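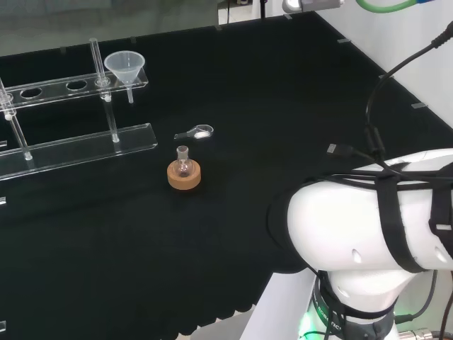
How to Label and Store Homemade Reagent Solutions

by Mei-kuen Tseng

Most small teaching labs mix their own dilute acids, bases, indicators and salt solutions. The mixing is the easy part. What goes wrong later is a shelf of bottles with faded writing and no dates. The steps below cover labeling, logging and shelving, and assume you already have the solution made up.

What you need

Clean bottles with caps that fit
Blank adhesive labels
Pencil and a solvent-resistant marker
Clear tape, wider than the label
A bound notebook for the log

Step 1. Pick the bottle

Use glass for most salt solutions and for indicators in alcohol. Put sodium hydroxide in polyethylene. Strong bases attack glass slowly, and a ground glass stopper can seize in the neck so firmly that the bottle has to be thrown out. Silver nitrate goes in amber glass.

Rinse the bottle with a little of the solution itself before filling it, and pour that rinse into the waste container. Leave some air space at the top.

Step 2. Write the label before you fill

Write on the label while it is still on the sheet. Include the full name, the concentration with its unit, the solvent if it isn't water, the date made, the initials of whoever made it, and any hazard statement. Formulas alone are not enough. Students mix up sulfite and sulfate even when the names are written out.

Stick the label on a dry bottle, at shoulder height, and cover it with clear tape that runs past the edges on all sides. When you pour, keep the label toward your palm so that drips run down the other side.

Step 3. Enter it in the log

Give each batch its own number and write that number on the label too. Ours run straight on from year to year, so batch 109 was a copper sulfate and batch 202 a phenolphthalein. Record the mass or volume of everything that went in and the lot number of the stock bottle. If you standardized the solution, write the result on the same line. 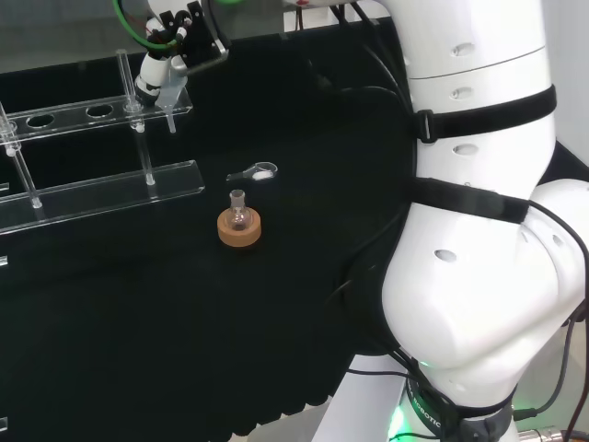
Step 4. Shelve by type

Keep acids and bases in separate trays -- a tray also catches leaks. Oxidizers stay away from anything organic, including alcohol-based indicators. Nothing corrosive goes above eye level.

Step 5. Check the shelf

We go through the whole shelf every February. Look for crystals around the cap, cloudiness, mold in starch or buffer solutions, and labels that are lifting. Anything without a readable name goes to waste as an unknown. Don't guess from the color.

Starch indicator is the exception to the yearly check. Make it fresh, or keep it in the refrigerator and discard it after 3 days.

Last updated Wednesday, October 26, 2022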